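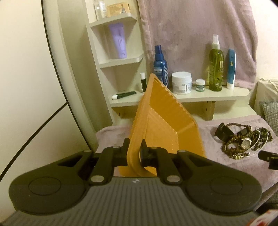

Where do people put the toiletries they use every day?

Mostly on the nearest open surface between waist and eye height, close to the sink or the shower, with the label or the cap left wherever the hand last put it.

Figure 2. Open corner shelving with a long ledge in a bathroom in the sample. Tubes, tubs and spray bottles share the ledge; a container and a cardboard box are on the top shelf. A towel hangs behind. The orange dustpan was coded as a cleaning item.

4.2 Open shelves and ledges

Open shelving held more of the everyday products than any other kind of storage in the study. Of the 856 items we coded across all storage types, the largest share stood on corner shelves, window ledges and the rims of tubs. Closed cabinets came next, followed by baskets and hanging organizers. The coding was done by Shirin Shahbazi and Marthinus Motaung, working separately from the same set of room records, and differences were settled by Muchen Lu.

We use "ledge" for any flat surface deep enough for one row of bottles, and "shelf" for one that is deep enough for two. The unit in Figure 2 has both. Its curved shelves are stacked at one side, and the lowest is wider and runs out to the right as a ledge. We coded the two parts of such units as one surface when there was no gap or step between them, and this affects the totals for corner storage in Table 3. An earlier version of the scheme split them, and it gave too many cases where a single row of products was recorded as belonging to two places.

Items on ledges were nearly always set out in a single row. On shelves of the same height, people tended to put small things in front of large ones and then lost track of what was behind. Several participants in the interviews said they had bought a second tube of something they already had. One told Beca Morgan, "I only see the front. If it goes to the back I think I've run out." Participants with ledges said this less often, although they complained more about things being knocked off.

Shape had a clear effect on placement. Tubes with a wide flat cap were stood on the cap when there was room, and laid down when there was not or when the cap was too small to balance on. Both positions occur in Figure 2, where a lavender tube on the middle shelf stands cap-down and a small white and green one lies on its side below it. Spray bottles took up the most height and were usually placed where nothing was directly above them. Round tubs were often put next to each other, and in some homes on top of each other.

The upper shelves were used differently. In most rooms they held boxes, spare packs and containers, and participants described these as things they did not need to reach on a normal day. A cardboard box was the most common kind of container there. When asked what was in it, a fair number of people did not know until they had taken it down. We had expected the top shelf to hold medicines in homes with young children, but most of those households kept medicines in the kitchen.

Towels were a problem for the coding. A towel hung behind a ledge touches the wall that the products stand against, and participants often treated the two as one area ("my corner"). We left towels out of the item totals but recorded their position, as they often decided which part of a ledge was kept clear. Veronica Ursu has since added a separate field for them in the Plulell coding sheet.

Cleaning items were counted with the surface they were at or nearest to at the time of recording. This includes dustpans, sponges, scrub brushes and cloths. The rule is simple to apply but probably makes the overlap between cleaning and personal care look larger than it is, and the figures in Table 4 should be read with that in mind. We did not try to separate items kept in a room from items that were only there at that moment.

Fixings were recorded where they could be seen. Brackets under the ledge limited what could be stored below it, and participants with deep brackets mostly left that space alone or used it for hooks. Shelf material was not recorded in a consistent way until May and is left out of the analysis.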